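Oveck sets equipment budget for trim and fastener cells at Skasunden

Oveck, a contract assembler of vehicle interior parts, has approved the purchase of robot equipment for its Skasunden plant. The plan covers two work cells, one spare arm, end-of-arm tooling, and wrist-mounted cameras. Delivery of the first cell is planned for February.

The cells will handle fastener checks and light assembly on black plastic parts that sit against dark carpeted surfaces. The work is currently done by hand at 65 stations on two shifts. The company said the purchase will not change the number of stations in the first year. It will move the checks at the end of the line to the robot cells and leave the fitting work where it is.

Oveck compared bids from two integrators, Mikkelsen and Cludimholm. Both offered arms in the same payload class. The bids differed mostly in tooling, camera placement, and service terms. Mikkelsen quoted a fixed overhead camera with a separate light ring. Cludimholm quoted a small camera at the wrist, close to the gripper, and no overhead unit. Oveck chose the Cludimholm bid for the cells and gave Mikkelsen the contract for guarding and conveyors.

Camera position was the main technical issue in the bid review. The parts are black plastic on dark gray material, and contrast is low across most of the surface. The fastener heads are the points the software has to find first. They vary in size and do not sit at the same height on the part. An overhead camera covers more area in one view but gives fewer pixels per fastener. A wrist camera has to be moved to each area, which adds to cycle time, and the gripper takes up part of its view.

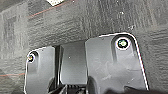
What the budget covers

The approved budget is split into four lines. The arms and controllers are the largest line. Tooling and cameras are second, followed by guarding and conveyors. The fourth line is for integration and training, which Oveck has set at 207 hours for the two cells combined. Hours over that limit are billed separately and need approval from the plant.

The budget also includes 118 gripper finger pads. The pads are treated as a wear item, and Oveck expects to reorder them once a year. Finger pads were left out of the first draft of the plan and were added after the plant asked for all wear parts to be bought with the cells. Cables for the wrist cameras were added at the same time. These run along the arm and flex with every move, and the service terms do not cover them after the first year.

Software licenses are charged per cell. The spare arm does not need a license while it is in storage. If it replaces an arm in one of the cells, the license moves with the controller.

Acceptance testing

Each cell must pass an acceptance run of 100 parts before final payment is released. The run will use production parts taken from the line, including parts with scuffs and with lint on the carpeted surface. Cludimholm had asked for clean sample parts. Oveck kept the requirement for production parts and agreed to a longer setup period in return.

A part counts as passed if every fastener position is found and the result matches a manual check. A missed fastener and a false alarm are both recorded as failures. Glints on edges and specks on the background are listed in the test plan as known sources of false alarms. The lighting at the cell is to be kept at the level used on the rest of the line, so no enclosure has been budgeted.

Schedule

The first cell will be installed next to the existing inspection benches, which stay in use until acceptance is complete. The second cell follows after the first has run for a full quarter. Oveck can delay the second cell once without a fee, provided notice is given before the arm ships.

Floor work at Skasunden covers new anchor points and one additional power drop. It is paid from the building budget and does not appear in the equipment total. The plant will stop the affected line for one Thursday while the anchors are set.

Oveck has not decided whether to buy similar cells for its other sites. Any further order would be priced under a new bid.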